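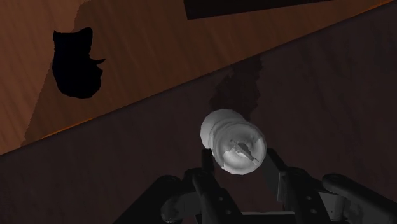 *Render: white cylinder just above the gripper, wood surfaces behind.*

**Front-end developer wanted, Dimport web team**

Grornura is a small web and app studio in Kunetstead. We need one more front-end person, start in July, sooner if you can. Mostly work on Ospina, our booking tool for clinics — 43 client sites on it now, all a bit different.

What you'd do:

- build and fix screens in Ospina, plain JavaScript and CSS
- sit in on user tests (every other Thursday, mornings)
- take over teh old intranet templates from the Dimport team
- answer client tickets, up to 5 a week

Need 2 years of paid work in something similar. Degree not important. Accessibility know-how a big plus, we are behind on that. Written English yes, phone calls now and then.

Full time, or four days if you ask. Office or home, but Kunetstead for the first month please. Laptop is ours, pick your own screen.

Send a short letter and two links to things you built. No cover design, no photo. Put ref 1128 in the subject line or it gets lost in the genral inbox.

Posted 18 December 2022. Replies after the holidays — office closed til then.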